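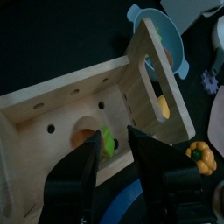 A plywood box with a handle slot cut in the end panel and a bright green piece on its floor.

Etenesh Gebremichael keeps her offcuts under the bench, and most of them end up as boxes. She sells them under the name Ustness, in one pale plywood, with no paint and no stain.

The handle slot is the part she fusses over. A rounded slot is kinder to fingers than a square one, so she sands the inside edge by hand. The rims stay plain, with the layers showing.

Small holes go in the walls and the floor. There is a big round one in the floor too – wide enough to see through to whatever is underneath. Children like dropping things through it, play food mostly.

Her workshop partner, Desta Tekleab, does the drilling. They made 200 boxes last year and had two left in January.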